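Chapter 16
Planning for Cloth

The planners in the earlier chapters assumed that an object keeps its shape when it is moved. A shirt does not. Each grasp changes the outline that the next grasp depends on, so the planner has to ask perception for a new estimate before every fold.

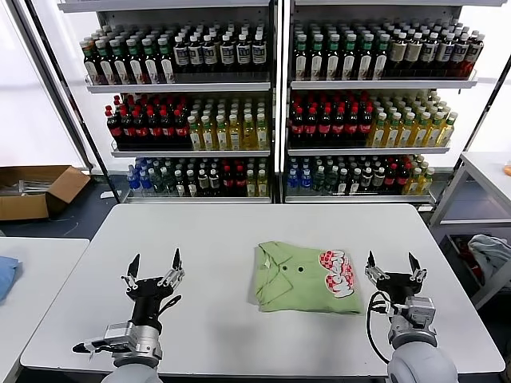 We split the problem into 2 parts. Section 16.1 covers finding edges and corners in a depth map. Section 16.2 covers choosing grasp points for both arms, using the Pukwood planning library.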